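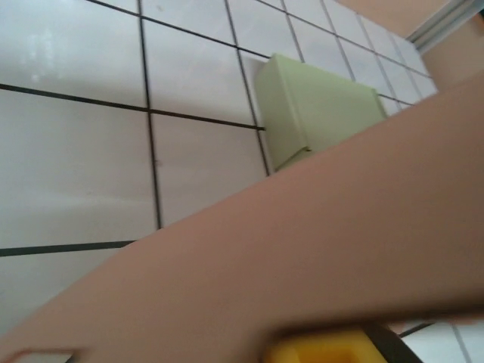
Glazed white tile, dark grout. For tile settings see 2.4.

Section 2 — Setting up and first use

Plimus steam cleaner, house copy. Typed up by Keith Sedgwick 2/9/19 from the maker's booklet plus our own notes. Booklet itself is in the drawer under the kettle, what's left of it. Please read 2.1 to 2.3 before switching on, even if you've used a different one before. They're not all the same.

2.1 What should be in the box

Main unit with cable
Hose with trigger handle (fixed, doesn't come off)
2 extension tubes
Floor head, wide
Small round brush, nylon
Window blade
Cloth covers for floor head
Filling jug, 500 ml line marked on the side
Funnel

The brass brush is kept separately, in the Hondano tin. Not for tiles, not for glass, not for anything with a shine on it. Oven racks only.

If something's missing tell Kátia Sampaio before you start, not after. She keeps the sign-out sheet.

2.2 Filling

1. Unplugged. Always. Check the plug is out of the wall, not just switched off.
2. Stand the unit on a flat floor. Not on a chair, not on the worktop.
3. Unscrew the safety cap. Push down and turn left. If it won't push down there is still pressure inside — leave it and see 2.6.
4. Funnel in. Pour slowly from the jug, up to the 500 line for a full tank. Less is fine for a small job and heats quicker.
5. Cap back on, push and turn right till it stops. Hand tight. No pliers.
6. Wipe up any spills before plugging in.

Note: the tap water here is very hard. Use filtered if there's any in the jug in the fridge. If not, tap is all right but descale more often (2.7).

CAUTION: Water only. No vinegar, no bleach, no scented stuff, no washing up liquid. Not even a drop.

2.3 Heating up

1. Uncoil the cable fully. Don't run it off the Tạ extension reel, the reel is for the radio and the lamp.
2. Plug in. Red light comes on.
3. Wait. Full tank takes roughly 8 minutes. Green light when ready.
4. Point the handle into the bucket or the sink and squeeze the trigger. First few seconds will be hot water, not steam. Let it spit till it runs dry.
5. Now fit your head or brush. Click means it's on. No click, it'll come off in use.

Trigger lock is the small grey slide on the left of the handle. Slide back when you put it down. Every time, even for a second.

CAUTION: Steam burns fast. Keep your other hand away from the nozzle. Children and pets out of the room. Never aim it at sockets, the back of the fridge, the boiler or anything plugged in.

2.4 Settings by surface

Dial is on top of the unit, low to high.

Glazed tile, wall or floor: medium. Wide head with cloth for the face of the tile, round brush for grout lines.
Unglazed or stone: low, and try a corner first.
Glass: low, warm the pane gradually. Not on frosty days.
Sealed wood: low, cloth doubled over, keep moving.
Unsealed or waxed wood: don't.
Laminate: don't.
Painted walls: don't. Yes we know the booklet says you can.
Upholstery: medium, cloth over the round brush. Read the label on the furniture.
Silicone seals: keep off if you can. A quick pass won't hurt but don't sit on it.

2.5 Doing a tiled surface

1. Sweep or hoover first. Steam on crumbs makes paste.
2. Clear bottles and bits off the ledges.
3. Start at the top if it's a wall, far corner if it's a floor. Work back towards the door.
4. Grout first. Round brush, short strokes, a metre or so at a time. Wipe as you go with an old towel otherwise the muck just settles back in the next line along.
5. Then the faces. Wide head, clean cloth, slow passes. Swap the cloth when its grey.
6. Dry off with a towel or the window blade. Open the window.

Note: loose or crumbling grout — stop. Steam will lift it. Write it on the repairs list instead. Same for cracked tiles.

Note: new grout needs to be left alone for a good few weeks. If there's tape up, that's why.

Old limescale won't shift with steam on its own. Use the Stusutar powder afterwards, by hand, with gloves, and rinse well. Not at the same time as the steam, the fumes are nasty.

2.6 Refilling part way through

1. Switch off, pull the plug.
2. Squeeze trigger till no more steam comes out.
3. Wait 5 minutes. Really wait.
4. Push and turn the cap a quarter. Any hissing, stop, wait again.
5. Refill as 2.2. Cold water onto a hot tank can spit back so keep your face away from teh opening and pour a little at a time.

2.7 After use

1. Off, unplugged, pressure out, cool.
2. Tip what's left down the sink. Never store it with water in.
3. Cloths in the wash at 60, no softener.
4. Rinse the brush and stand it bristles up.
5. Coil the cable loosely. Loosely!
6. Back on the hall shelf and sign the sheet.

Descaling: next one due June. Keith does it. Sachets are in the Hondano tin with the brass brush.

2.8 If it isn't working

No lights: check socket, then the fuse.
Red light never goes green: probably scale. Stop using it, note on the sheet.
Green light but no steam: trigger lock on, or tank empty.
Water dripping from head: hold the handle lower and let it spit again. Still dripping, turn the dial down.
Steam from round the cap: OFF at the wall, leave the room for a bit, don't touch the cap. Seal wants replacing, part no. 3021, spare one taped inside the lid of the box.

Anything else ask Kátia. Section 3, carpets and curtains, to follow.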